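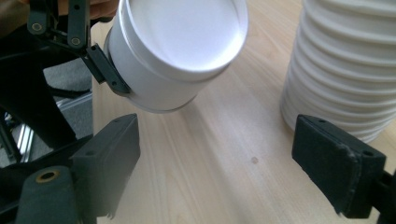 Last updated: 16 May 2022

Fiber cups: Barrier coatings move toward the mainstream

You are in: Features > Foodservice Packaging

Replacing the polyethylene lining in a paper cup is a problem of grams per square meter. The lining weighs very little compared with the board, yet it decides whether the cup holds coffee, whether the side seam seals and whether a paper mill will accept the used cup in its ordinary feed.

Ajith Kurian has spent most of his working life on that layer. He heads coating development at Curnix, a converter that supplies cup stock and finished cups to caterers and vending operators. Wellington Amaral manages process engineering at Brerkement, where the coated board is made. The two companies have been running a water-based dispersion barrier, sold under the name Marar, on commercial equipment since March.

"The chemistry was ready well before the machinery was," Kurian says. "You can make a good sheet in the laboratory with a rod coater and a drying oven. Then you put the same recipe on a wide web at production speed and you get pinholes, blocking on the reel and a seam that opens when you squeeze it."

Pinholes were the first of these to be dealt with. An extruded film bridges small pits in the board surface, while a dispersion tends to follow them. Brerkement now applies the barrier in two passes, with a clay-filled precoat underneath. The precoat fills the surface and keeps the second layer from soaking in.

"Two thin layers beat one thick one," says Amaral. "The chance of two holes lining up is small. We knew this from grease-resistant papers, but a cup is less forgiving. A greasy spot on a wrapper is a complaint. A leak at the bottom seam is a returned pallet."

Drying took longer to get right. Too little heat leaves the polymer particles only partly fused. Too much causes blistering as moisture in the board turns to steam behind a closed film. The line uses infrared units followed by hot-air hoods, and Amaral's team measures web temperature after every section instead of relying on the dryer settings.

"The operators used to steer by the hood temperature, which tells you about the hood," he says. 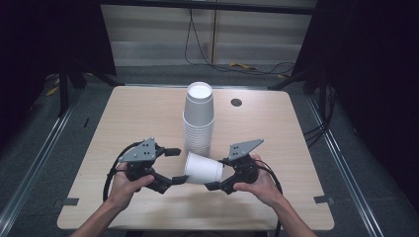
Forming and sealing

Most cup machines in use were designed around polyethylene. Hot air softens the film on the overlapping edges of the sidewall, a clamp presses them together, and the seam sets as it cools. Dispersion coatings will seal in the same way, though the temperature window is narrower and the coating has less bulk to flow into gaps.

The steps where the bottom disc joins the sidewall give the most trouble. At this point the board is folded over and knurled, and the seam passes from two layers to several. Curnix changed the knurling tool profile and added a second heating station ahead of it.

"On the first trial we made 253 cups and I rejected all of them," Kurian says. "The side seams were fine. The bottoms wept. After we changed the tool we had an acceptable run within the week, but I would not describe that week as pleasant."

Rim curling was easier. The coating has to stretch on the outside of the curl without cracking, and the Marar grade was made slightly softer for this reason. The cost of a softer coating is a greater tendency to stick. Cups are shipped nested, often in warm trucks, and a vending machine cannot separate two that have bonded together.

Curnix tests for this by loading nested cups with a fixed weight, holding them at 60 degrees Celsius and then measuring the force needed to pull them apart. A small amount of wax in the top layer brought the result within the company's own limit. More wax would lower the force further, but it also interferes with sealing.

"Every property you improve is borrowed from somewhere," says Kurian. "Blocking and sealing are opposite ends of the same stick – you choose a point between them and then hold it there."

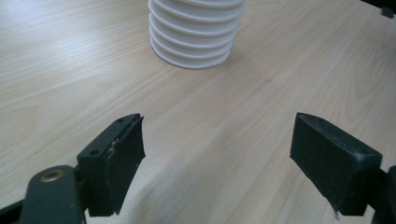 Holding it there is largely a matter of coat weight. Brerkement scans the web continuously and stores a profile for each reel, so that a fault found at the cup machine can be traced to a position across the board. Amaral says the records were at first kept for internal use and are now sent to Curnix with the delivery papers.

He is frank about the remaining differences in speed. The coating line runs at 467 meters per minute on this grade, and drying capacity is the limit. An additional hood would raise the figure, but there is no space for one in the present building without moving the winder.

"We have drawn it three ways," he says. "All three involve a wall."

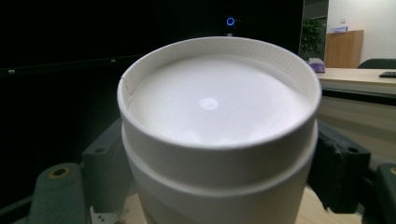

What happens at the mill

The case for dispersion coatings rests on repulping. A polyethylene film comes off in flakes and has to be screened out, which most standard mills are not equipped to do in volume. A dispersion layer breaks into much smaller particles. Whether that counts as an advantage depends on where the particles go.

Kurian is cautious here. Fragments that pass the screens can build up in the process water or form sticky deposits on the dryers. Curnix has sent baled production waste to Stakon, an independent pulping laboratory, for six trials under different conditions. Fiber yield was satisfactory in all of them. Stickies were acceptable in five, and the exception was a cold, short pulping cycle that left coarse fragments.

"I would rather publish that one than the other five," he says. "A mill manager reads the bad result first. If he runs a cold cycle he should know."

Neither man claims that repulpability settles the question of collection. Used cups still have to be emptied, kept apart from food waste and brought together in quantities that are worth transporting. In closed sites such as offices and stadiums this can be arranged. Street bins are another matter, and Kurian says cup makers have limited influence over them.

Price is the other open point. The coated board costs more than the polyethylene grade, partly on account of the second pass and partly because volumes are lower. Amaral expects the gap to narrow as the runs lengthen and fewer grade changes are needed, but he declines to put a date on it.

The next stage is a grade for cold drinks, which needs a barrier on both sides to deal with condensation. Coating the outside affects printing, and ink adhesion tests are under way at Curnix. Double-sided board also dries more slowly, with moisture trapped between two closed surfaces, and Amaral has asked for the trial reels to be kept short.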